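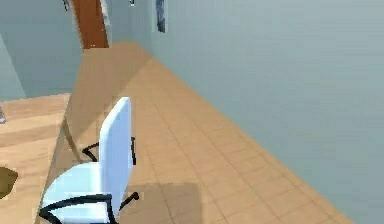

Step 1: Load the office room and park the robot by the desk

OK, so you've got Furari installed and you've clicked through the welcome screens. (If you haven't, go do that first, I'll wait. My write-up on installing it is from January and it still holds up, apart from the login page looking different.)

Open the room list and pick the office. You want the view where the white chair is right there beside the desk and the tile floor runs back to the brown door. I tried all the starter rooms before I settled on this one, and I keep coming back to it for teaching because the job is so easy to explain: get from the desk to the door without bumping the chair. My nephew got it in one sentence!

Once the room is up, drag the start marker onto the tiles next to the chair and leave the heading alone for now. Hit Save Start. It does not save on its own, and I lost a whole evening to that.

Step 2: Set the goal at the door

Click Goal, then click the floor in front of the door. Don't click the door itself. Furari will happily accept a goal on the door panel and then your robot will spend the rest of its life shoving against the wood.

Set the goal size to Medium. Small looks tidier, but the robot tends to wiggle back and forth trying to land on it, and you'll sit there yelling at your screen like I did.

Step 3: Tell it what counts as a bump

Go to Contacts and tick Furniture and Walls. Leave Floor unticked, please! With Floor on, the wheels count as a crash and every run ends the moment it begins.

Look hard at the chair while you're in here. The backrest and seat are big easy shapes, but there's a short black leg with a caster sticking out over the tiles, and that's what robots love to clip. Furari has a slider called Padding that puts an invisible cushion around things. I nudge it up a couple of notches for the chair and leave it at zero for the wall.

Step 4: Practice runs

Type 2,000 in the Runs box and press Go. On my very ordinary laptop that's long enough to make dinner and eat it. You can watch if you like, but turn off Live View once you've seen a few, it slows everything way down.

My last batch had 1,041 clean arrivals, so a bit over half. I was pretty happy with that for a first go with no tuning at all. The misses were nearly all the caster (told you), plus a bunch where the robot hugged the long gray wall on the right and scraped along it.

Step 5: Fix the two usual problems

For the caster, bump up Padding again and rerun. For the wall hugging, open Rewards and raise Keep Clear a little. A little! I cranked it the first time and the robot was so nervous it wouldn't leave the desk.

Manolis Theodorakopoulos emailed me after the last post to suggest turning on Random Start as well, so the robot doesn't just memorize one path. He's right, and it's a checkbox under Start. Your score will drop when you turn it on. Give it another batch and it should climb back.

Step 6: Send it to a real robot (optional)

The Export button makes a file for the Zerer base, and that's the only one I've tried. Copy it over, power up, and keep a hand near the stop button. My real floor has a rug and the practice one is all tile, so my Zerer drove great right up to the rug and then got confused. Add a rug from the Props menu if you have one at home.

So is the paid plan worth it?

I'm on it, and I paid for it myself. The free plan gives you the rooms and the practice runs, which covers steps 1 to 5. Paid gets you Export and lets you build your own rooms. I'd stay on free for around two weeks and see if you're still opening it.

I've also used Ondard, which looks prettier and has much nicer lighting, but setting up contacts there made me want to lie down. Furari's picture is a little soft and blocky up close and I stopped noticing pretty quickly. Tsakiris has a kit too and I haven't had my hands on it yet, so please stop asking, I'm on the list!

Next post is the custom room builder. Measure your doorways before then.

Updated Saturday, June 6, 2026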